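Guides > Bench and Stores > Sorting Small Parts > Section 4: The Two-Tray Method

4. Setting up and working with two trays

This section covers sorting loose switches, caps, fittings and rolls of tape into two shallow trays before they go back to stores. It was first written at Listdale by Orla Brennan and has been revised for the Ruchti benches. Plenty of sorting systems promise to save you an afternoon. Most of them only move the muddle into smaller boxes, and this one will do the same if you skip the checking in 4.3.

4.1 Before you start

You need two shallow trays with raised rims, in colours you can tell apart at a glance, and a table with a soft covering. Felt is good. It stops round parts from rolling quite so far, although I wouldn't rely on it for anything cylindrical.

1. Clear the table down to the covering. Cups and paperwork go elsewhere.
2. Set the trays side by side and leave a strip of table showing between them. Trays pushed together look tidier, but parts get dropped across the join and you won't remember which side they came from.
3. Decide which colour means "unchecked" and which means "checked". Write it on the job sheet. Red for unchecked and blue for checked is the usual choice, and there is nothing clever about it.
4. Keep the mouse, keyboard and any cables on the desk, off the sorting table.

Note: The older Dusside guide recommends a printed liner for each tray with outlines of the parts. We tried this in May. The outlines never matched what came in and people spent their time arguing with the liner. Use plain trays.

4.2 Loading the unchecked tray

1. Take a small batch from the bin. The Grernton bins hold up to 240 parts and the temptation is to tip out a good share of them. Don't.
2. Lay the parts in a loose row near the far edge of the tray. Leave the near side clear for your hands.
3. Stand metal cylinders upright if they will stay upright. Lay push buttons on their sides so you can see both the cap and the body.
4. Place switch boxes with the buttons facing up, and turn them so any sticker can be read without lifting the box.

CAUTION: Never load parts with bare leads or fitted batteries. A raised rim holds things in one place, including things that ought not to touch.

4.3 Checking and moving across

1. Pick one part. Start at either end of the row, but carry on in the same direction.
2. Compare it with the line on the job sheet. A matching colour is not a match. Orange caps in particular have been fitted to all sorts of bodies over the years, whatever the catalogue says.
3. Press each button once and let it return. A sticky one goes back in the bin marked for repair.
4. Move the part over the gap and set it down flat in the checked tray. Do not drop it from height.
5. Tick the line before you reach for the next part.

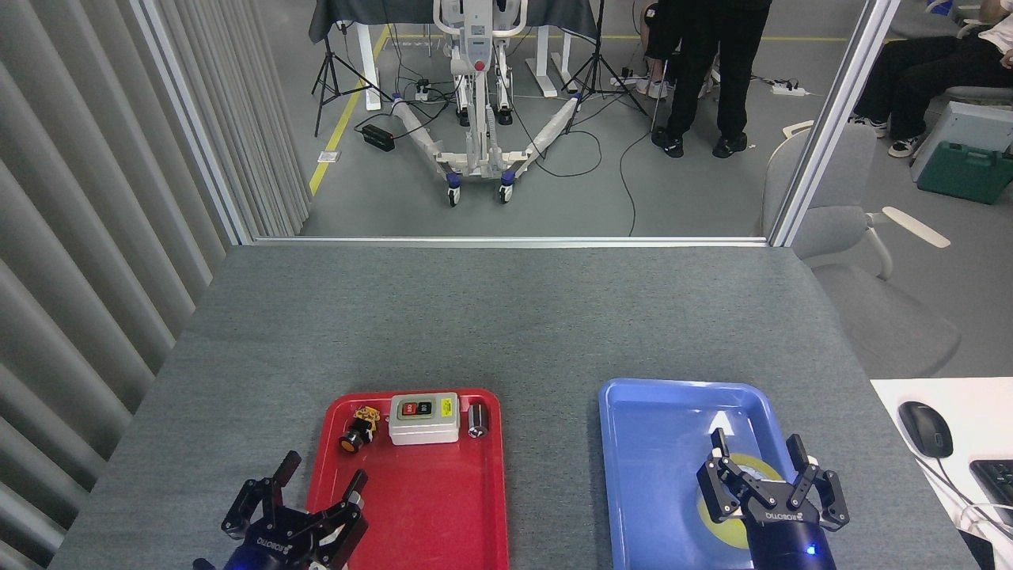
Mixed batches are slower, and any timing you have been given for them should be treated with suspicion. The figure of 300 parts in a morning came from a batch of identical caps. Ntombi Du Plessis ran a proper mixed batch of 126 and was still at it after lunch, with every line ticked and no returns from stores. I would take her result over the other one.

4.4 If something doesn't fit the list

1. Leave the odd part in the unchecked tray until the rest of the row is finished.
2. Look it up under fittings as well as switches. Small two-colour pieces are often filed under the wrong heading.
3. If it still has no line, bag it and write "unlisted" on the bag, with the bin number. Don't guess at a name.

Note: Unlisted bags are kept for 18 days and then go back to the bench that sent them. Extending this has been suggested more than once. The bags only pile up.

4.5 Finishing

Wipe both trays with a dry cloth and check the corners, where washers collect. Stack them with the unchecked tray on top and return the job sheet to the rack. For labels and bin numbers, see Section 5.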